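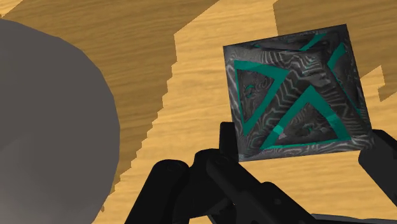
Night packers want to know if they still get to call a stop on the line once the new cell is in, or if that goes to whoever sits at the screen. Came through on the handover sheet, no name on it. Fair question and I didn't have an answer at the meeting. Still don't.

11th August, Bundberg bench, afternoon

Sim of the regrasp step running on Rallel since lunch. Two finger grip on the faceted test piece, the one with the teal edges. Facets are the whole problem. Our real parts have flats that don't line up with each other and a hand sorts that out without thinking. Planner doesn't.

Batch of 600 grasps queued. 212 done when I wrote this. Will not look at success rate till it finishes, last time I peeked and changed the friction value halfway and wasted the lot.

To do before tomorrow:
- closing force back to 30, somebody left it at 80
- log finger angle at contact, not just at lift
- ask Azimi for the newer gripper model, ours has the old joint limits

Back to the people side. Azimi's plan has the packers moving to "exception handling". What that means on the floor: you stand by the cell, it faults, you clear it, you stand again. Two of the packers tried it on the Talelix trial in May and both said the waiting was worse than the packing. Wrists better, though. One of them wants to stay on it for that alone. Should be a choice and not a rota thing imo.

Also the pace. Right now the table sets its own speed, if somebody's slow the others shuffle parts over. Cell won't shuffle. Need to ask if the feed rate can be set from the floor side. I think it's one parameter but it is locked behind the admin login, which is silly.

Training: plan says one morning. Not enough. Clearing a jam is easy, knowing why it jamed is not. The people who know these parts best are the ones being told they'll get a one page card. Would rather have two of them in here with me for a week while I tune grasps, they'd spot a bad hold quicker than my script does. Ask for the hours.

Stop button: checked the cell drawing. Two on the guard, both reachable from the packing side, so physically yes. Restart is screen only. So you can stop it but you cant start it again, and people will get asked why they stopped it. Want it written down that a stop needs no reason given. Putting that to Azimi with the joint limits thing, same email.

Batch still going. Leaving it overnight, do not reboot Rallel.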